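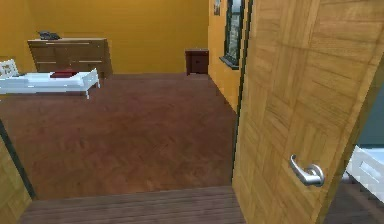
**Halton Robotics Club Opens Its Door Challenge to Spectators This Sunday**

HALTON — After a semester spent teaching software to go into a bedroom, something most of its members' parents would prefer they did less of, the Halton student robotics club will hold the final of its Girnolura simulation contest on Sunday at 2 p.m. in the Dela Peña building.

Thirteen teams entered. Each wrote a controller for a simulated robot that must get through a doorway and into a furnished room without hitting the furniture. Every controller gets 200 attempts, and a run scores only if the robot clears the threshold. To reach the final, teams needed a success rate of 80 percent. Four made it.

"Our first version treated the door handle as a personal enemy," said the captains of team Turnari in a joint statement. "Relations have improved."

The final uses 26 rooms the teams have not seen before. Runs will be shown on the big screen, crashes included.

Admission is free. Doors open at 1:30 p.m. and will be operated by humans. Media wishing to attend should contact the club office by noon the day before.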